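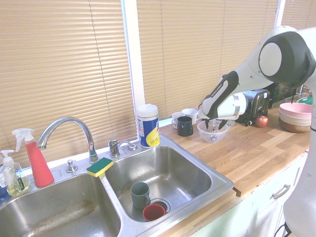 The arm at the kitchen counter, with its gripper down in the glass bowl.

Marius Matei talks with his hands, so I moved my coffee before we got going. He writes the planning and perception code at Geltitz, and I'd come over one morning in June to ask why dishes are so hard for software (I have my own troubles with dishes, but those are mostly about motivation).

"The arm is the easy part!" he told me. "You tell it where to go and it goes. My whole job is the where."

The planner is called Joltuta, and it's on version 2 now. The first one worked out a complete path before anything moved, which sounded sensible to me. Marius made a face. By the time the gripper got near a mug, the mug was never quite where the plan had put it. Version 2 plans in short pieces and tosses most of them. It looks 56 steps ahead, runs a few, then looks again.

"People see the log and think something's broken – all these abandoned plans," he said. "I love the abandoned plans. I'd worry if they stopped."

I asked him about the sink, and he laughed for a while. A countertop gives the software wood grain and clear edges to hang on to. Steel gives it light bouncing around. Up close, a bright patch on the back wall can look like an object, and a band of grime along the bottom curve can look like an edge worth avoiding. A white fingertip with a chrome cap throws in reflections of its own.

"So the wrist view gets a vote," he said, "but it doesn't get the only vote. The wide view knows there's a sink. The wrist view knows there's a rim five inches away, maybe. Baert is the piece that makes them argue."

Baert is the fusion module, and he rewrote it over one long winter. It has a 200 millisecond limit for settling each argument, and if it can't, the arm slows down and takes another look. 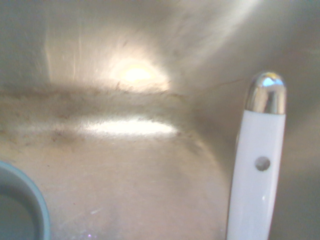 What he'd fix next

Tooling, he said, before I'd even finished asking. Kedier, their replay viewer, shows both views side by side, but you still have to line up the planner's guesses by hand. "I want to click on a glare spot and ask, what did you think this was? Right now that takes me two scripts and a lot of scrolling."

He was already opening one of the scripts, so I took my coffee back and pulled up a chair.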